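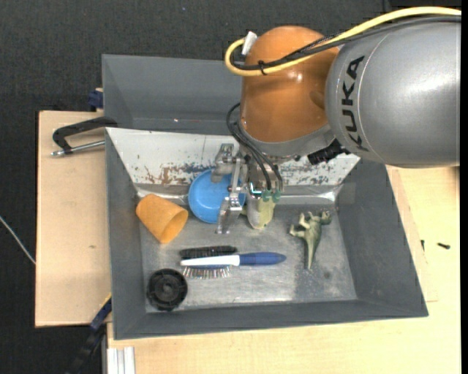 Slide 2 - Where the grasp examples come from

Speaker notes. Leave the slide up for a bit before talking. People in the back will want to read it.

The arm is a KUKA. It works over one gray bin, and the bin is clamped down to a wooden table. We collect every example in bins like this one. Household items and toys, mixed together: a bowl, a cup, a brush, a toy dinosaur. We do not sort them and we do not lay them out.

One example is one attempt. The arm reaches in, the gripper closes, the arm lifts, and we store what the camera got along with the motion and the result. A miss is kept the same way a hit is kept.

Say the total here: 3,476 attempts in the current set. Of those, 1,564 ended with an object held at the top of the lift. The rest are misses, drops and double picks. Double picks have their own label. We used to call them hits, and the model learned to like clutter.

If someone asks about the camera: it is fixed and does not travel with the arm. The arm blocks part of the bin during the reach. We train on those views too.

Slide 3 - What goes in the bin

Objects come from the Tadov box, which is our name for the shared crate. It has 40 objects in it right now. The Nurnidby project asked for items a person would have at home, so there are no machined test blocks.

Point out the shapes. A bowl can be taken by the rim. A cup on its side can roll. A brush handle is easy, the bristle end is not. Small flat parts are the worst case, and the numbers on slide 5 show it.

Objects are swapped every shift. Tip the bin contents into the crate, shake, pour back. Do not place things by hand. Early on we did, and the bowls always ended up the same way around.

Slide 4 - Labels

Keep this short. The result label is set from the gripper width after the lift, then checked by a person. In the July batch the check changed 662 labels. Most were thin objects that the width reading missed.

Mention that Hellström gets the raw files and Grusard gets the checked ones. The two sets share attempt numbers, so they can be lined up later.

Questions that came up at the dry run:

Why not simulate? We do, for the first stage. Scratched metal and soft bristles are hard to get right there, so the second stage uses real bins.

Why keep the worn bin? A new one reflects light differently - we would need to collect a fresh set for it.

Next slide: results by object shape. Allow four minutes.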